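July, just after lunch

Picking up where I left off on the travel kit cleanout. The shelf-life bins for the Hebden trip are finally sorted and I'm writing it all down before I forget which pile was which (see last month's entry, where I forgot which pile was which).

Starting point was 236 items out of the old Clustby crates, everything from soap slivers to drink mix. The point of this round is to find out what the snacks and toiletries do to each other when they ride in the same bag for a couple of weeks. We've had complaints about minty crackers on every trip since Tonow! I always figured people were exaggerating, and then I ate one.

So, the setup. I packed ten bags, five with the toothpaste in the main compartment and five with it in the outside pocket, and left them on the top rack over the boiler, where it stays good and warm. Same crackers, same brand of mint paste, caps all screwed down by me. I meant to put a thermometer up there and remembered on day four, so the first stretch has no temperatures. Sorry, whoever reads this. After that it sat at 27 C pretty much the whole time, a little lower overnight.

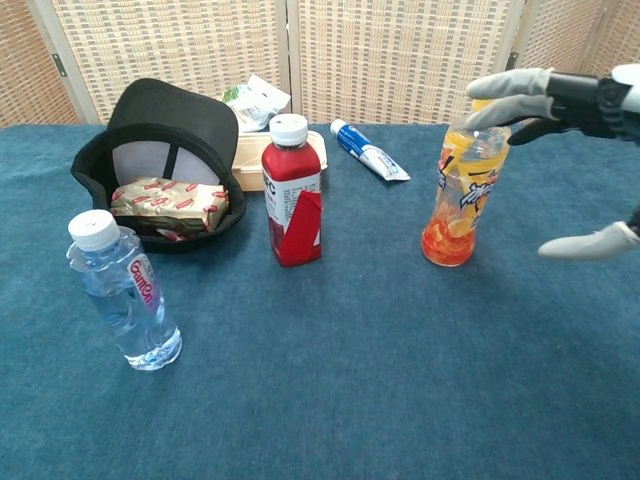
Opened the bags this morning. Main compartment: mint in every single one, and in bag 3 it was strong enough that I could smell it from the doorway. Outside pocket: nothing in four of them, faint in bag 8. I checked bag 8's tube twice and couldn't find a leak. The cracker sleeve had a split along the seam, though, so I'm marking that one as unclear and I'd like to run it again with a fresh sleeve.

The Preria pouches (the thick zip ones) did way better than I expected. I'd put a spare tube in one and tucked it in with some raisins, sort of as an afterthought, and the raisins taste like raisins. One pouch, one tube, so I'm not getting carried away. But if it holds up in a proper run I want those on the order sheet. They do cost more, and the last order for Hebden already came to 2,416 with shipping, so somebody is going to grumble at me about it.

Other stuff while I'm here: the label tape peels off in the heat. Half the labels were lying on the rack when I got up there, and I only knew the bags apart from the marker on the straps. Marker on straps from now on, please. Also the good scissors are back in the second drawer, and I would love for them to stay there.

Next: same thing again with ten more bags, all Preria pouches, thermometer in from the start this time. Need crackers. Need more raisins too (I ate the controls).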